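Wallpaper pattern repeat: drop match or straight match on small panels?

perrin_joint
Location: workshop
Posted 9:15 am

I am lining three panels with a floral paper: cream ground, pale stripes, small violet bouquets in staggered rows. The label is from Tutska and gives no match type. I assumed straight match, cut all my drops to the same length, and the bouquets do not line up at the second seam. Is it the label or me? 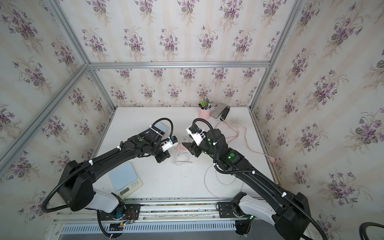
Violet bouquets on cream, back and side walls.

S. Poulain
Posted 9:40 am

Staggered rows usually mean half-drop. On a half-drop, every second length starts half a repeat lower. If you cut them all from the same point on the roll, seam one will be wrong and seam three will be wrong the same way. Measure from one bouquet to the next identical one, straight down. That is your repeat.

gauthier_r
Posted 10:02 am

Disagree with "usually". Plenty of staggered prints are straight match, with the stagger contained inside the width of the roll. Lay two pieces side by side on the floor and slide one until the stems meet. If they meet level, it is straight match and the cutting was off.

perrin_joint
Posted 10:30 am

Slid them. They meet with an offset of 15 cm, and the vertical repeat is 30 cm.

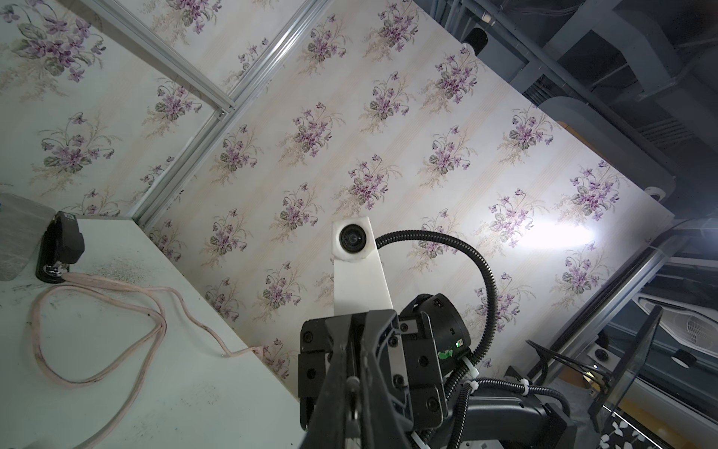
So half-drop, and I have two lengths that are now too short. I can use them on the narrow returns, but only if the stripes are plumb there as well. The stripes are faint, and I have been lining up on the flowers.

S. Poulain
Posted 10:41 am

Line up on a plumb line, first length only. After that, the match takes care of it. Flowers drift on cheap print runs, and so do stripes.

gauthier_r
Posted 11:20 am

Half-drop, fair enough. I would still cut from two rolls, odd lengths from one and even lengths from the other. It wastes less.

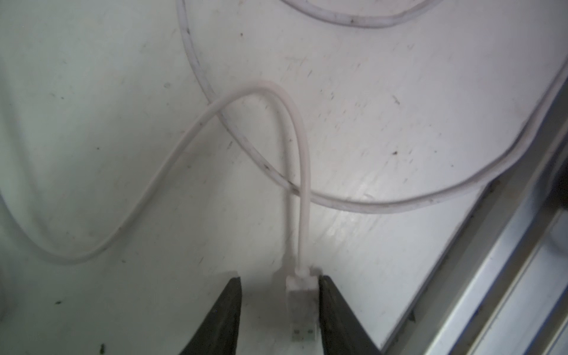 Paste is the other thing to settle before you recut. Use a ready-mixed adhesive on the wall if the paper is non-woven, and paste the paper if it is not. Keep the pasting surface clean whichever way you go. A white top with gray streaks and dark specks on it, like the one under that loose white cable, will put grit on the face of a cream paper, and grit shows at the seams. Wipe down between lengths.

lucienne_m
Posted 1:05 pm

Two rolls only wastes less if both are from the same batch. Check the batch number first. I had a shade difference on a Fullance paper that did not show until the evening – under lamps it was obvious.

gauthier_r
Posted 1:18 pm

Agreed on batch.

perrin_joint
Posted 2:50 pm

Same batch on both. Non-woven, so paste on the wall.
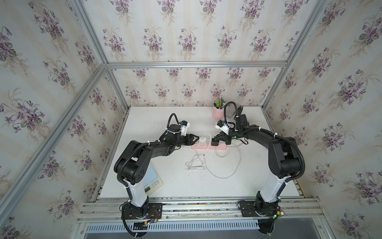 I will recut tonight with 5 cm spare top and bottom and hang from the center of the back panel outward. Any mismatch can then fall in the corners.

S. Poulain
Posted 3:12 pm

Wrap the corner by 2 cm and overlap. Do not butt the seam in the corner itself.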